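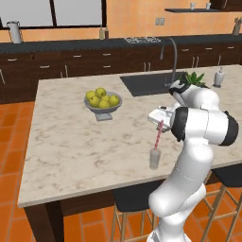 Striped straw in a frosted glass, pale marble island

Marble benchtops with kids in the house — talk me out of it?

PushpaD
17 May 2022
Hello everyone, long-time reader and finally a poster! We're redoing the kitchen in August and I've fallen head over heels for pale marble with soft grey veining for the island. My husband wants laminate and my mum wants whatever is cheapest (bless her). We have two kids who drink orange juice like it's going out of fashion, and I cook with a lot of lemon and turmeric. The fellow at Lidero says to seal it and stop worrying, but then he is selling it. Does anybody live with the stuff every day?

bajwa_bench
Welcome Pushpa! We've had ours for years and I still love it, but it has etched, and I'd be fibbing if I said otherwise. Etching isn't staining, by the way. Sealer slows down a stain, but it won't stop acid dulling the polish. Ours is honed, so the marks sort of melt into it, and I only notice them when the afternoon sun comes in low.

Clevel
Sorry to be the grump, but turmeric and pale marble? No. My sister's bench has a yellow ring that has outlasted two poultices and a visit from the stone man. Get a decent engineered top and spend what's left on drawers.

Sidra Butt
I'd disagree with Clevel there, kindly! I cook with turmeric most nights and have one faint patch beside the cooktop. A big tray lives under the spice tins, glasses go on coasters (well, mine do, the teenagers are another matter) and spills get wiped straight away with warm water and a drop of dish soap. No vinegar sprays, ever. I reseal when water stops beading, and the bottle cost me less than 90 dollars.

Clevel
You're more patient than I am, Sidra. I don't want to babysit a bench.

Landent
Pushpa, before you decide, ask for an offcut and be horrible to it. Leave half a lemon on it overnight, a smear of curry paste, a wet juice glass. I paid almost 300 dollars extra for a honed finish after doing that and haven't regretted it.

PushpaD
Oh, what a good idea, thank you! I've rung Lidero and they're putting a honed piece and a polished piece aside for me. The kids have already volunteered the juice. Clevel, I promise to report back even if you're right — turmeric goes on tonight.

Clevel
Ha, fair enough. Post the results, ring and all.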